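Nescombe Robotics Lab - Week 6 handout
When the gripper stops listening
5/14/26

OK, so last time I promised you a real failure instead of the cleaned-up ones in the textbook, and I've got a good one! Get out your notes on joint limits, because we'll need them.

The setup was our usual pick-and-place task on the Drarniston bench. I'd started a batch of 60 runs before lunch and everything looked great. Then on run 20 the gripper closed on a piece, lifted it, and just let go. No error on the screen. I blamed the grip force (everybody does), turned it up, and lost the rest of the afternoon.

What should have tipped me off was the log. Every drop came with the wrist turned past 145 degrees, and never anywhere else. Force problems don't care which way the wrist is pointing. Cable problems sure do - the gripper cable was pulling tight at that angle, the connector lost contact for a moment, and the Parnov controller quietly reset the fingers to open. Line 921 of the log has the reset, if you want to look it up. It's filed as "info", which still makes me mad.
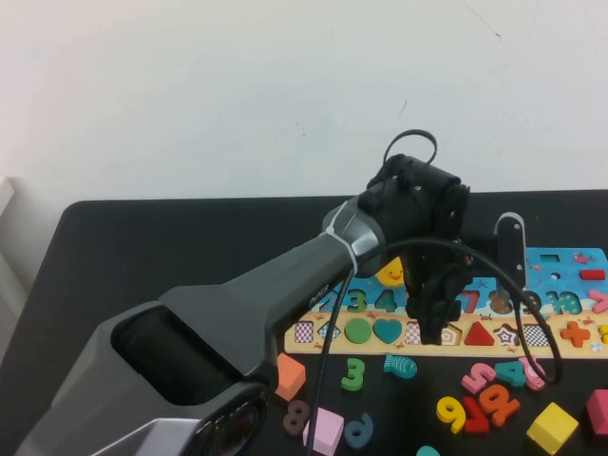 So, how much slack do you leave? Enough that the wrist can go through its whole range without tugging, but a big loop can snag on the workpiece or on the arm itself, and a snag at full speed is a lot worse than a dropped toy. Before you run anything on Moon (our second arm), do this:

Hit the stop button and check that it really stops.
Jog the wrist slowly to both limits and watch the cable the whole way.
Keep your hands out while it's powered, even if a piece falls.
Search the log for resets, "info" lines included.

For next week, write half a page on what the controller should have done when it lost contact. Opening the fingers is one choice, holding is another - pick one and tell me who could get hurt by it.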